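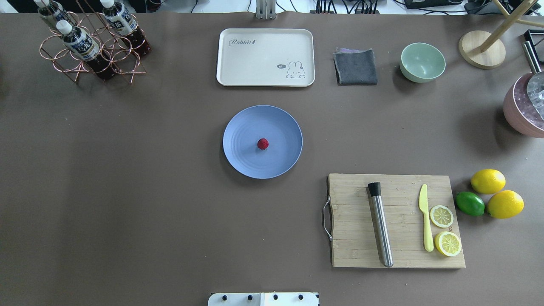
Vilgot Sundqvist told me under my older post that lemons must never be cut before the guests have taken off their coats, and I would like to know if this is really so strict. I am preparing the drinks for my aunt's birthday in the hall at Drurkora. We will be 27 persons and the doors open at 19:00. I am alone with the drinks until my cousin comes from work, so I hoped to cut everything after lunch.

My plan is one long drink with lemon, ginger syrup and soda water, and the same with gin for those who want it. At home I tried to cut the lemons in the morning and put them in the fridge on a plate. By evening the edges were dry and the taste had become bitter, a little like the white part of the skin.

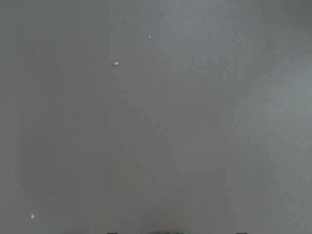 I also tried to keep them in water, but then the slices were soft and the water tasted more of lemon than the lemon did. My mother says to put sugar on them. I don't want more sugar, the syrup is already very sweet.

So my questions are these. How many hours before can I cut? In which kind of box should they stay? And is it wrong to mix the syrup and the lemon juice already in the afternoon? I would be thankful for answers from people who have done this for a party and not only for two glasses.

Dede Acheampong
Posted 8th February

Vilgot Sundqvist

I was maybe too strict, I am sorry. What I meant is that the slice is best when it is fresh, but for a party you can cut in the afternoon without fear. I do it every January for our choir evening.

Wash the lemons in warm water and dry them well. Cut away both ends until you see the flesh, and take out the pips with the point of the knife. The slices should be as thick as a pencil. Very thin ones look nice for a short time and then they fold together in the glass. Put them in a flat box with a lid, with a piece of damp kitchen paper under and another one over. The paper must be damp and not dripping. In the fridge they stay good for the whole evening.
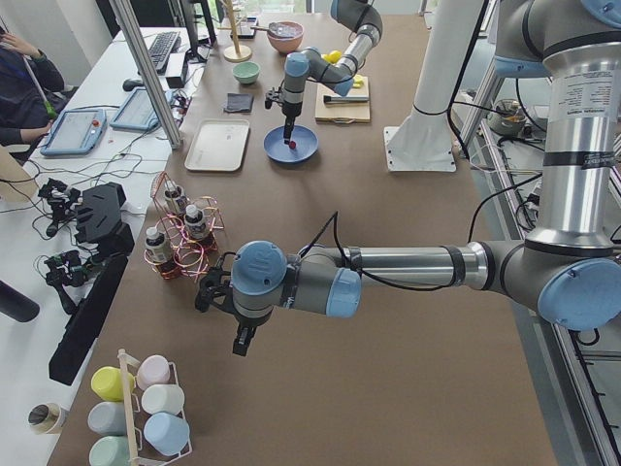
For the juice I would do it differently. Press it as late as you can, and keep it apart from the syrup until you mix. Lemon juice changes its taste after some hours, it becomes flat, and I think this is the bitterness you noticed. The syrup can be made the day before without any problem. The soda water goes in last of all, directly in the glass – if you put it in the jug, the last guests will drink something quite sad.

lemonpip

just buy the juice in the bottle, no one will notice

Marit from the ground floor

I must disagree with the answer above me, one does notice. But you can make it easier for yourself in another way: cut half of the lemons in slices and the other half in wedges. The wedges can wait longer, and people who want it more sour can press them in the glass with their own fingers.
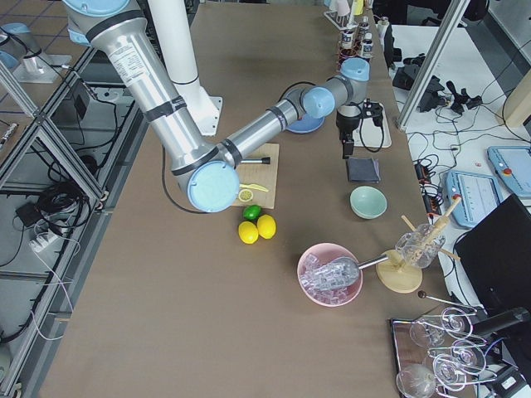

Lemon slice on the cutting board, with the two knives.

Please use a sharp knife. With a blunt one you press out the juice before the slice is even finished. If the lemons come from Bakke, feel the skin first, mine had a lot of wax last time and I needed a brush for it. Also take one jug of 2 litres and not several small ones, it is less to carry and it is easier to taste if the mixture is right. Write on the jug which one is without gin!

Greetings to your aunt.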